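We use cookies to improve your experience. By continuing you agree to our cookie policy. Accept | Manage

Project Makokha: Final Report
Ansel Castellanos and Marisol Thibodeaux

Our aim was to teach a policy to fold cloth from demonstrations given with two hand-held grippers. We picked cloth over blocks in February, when we were young and full of colour-coded plans.

We recorded 448 demonstrations and kept 432. The remainder were lost to a labelling error that each author attributes to the other. Training took 14 hours on the Otholm workstation, whose fan has opinions.

Most of our effort went into the corners. A fold begun from a bad grip only gets worse, so we practised picking up and stretching cloth over a bed until we could do it without arguing.
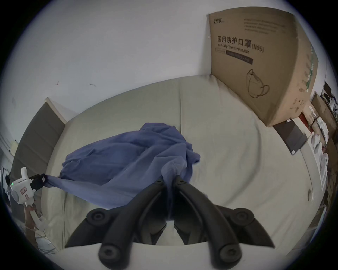

Why use two grippers instead of one?
One gripper can lift a cloth but can't pull it taut, and our folding method starts from a taut edge.

Future work: towels, and a fairer division of the labelling.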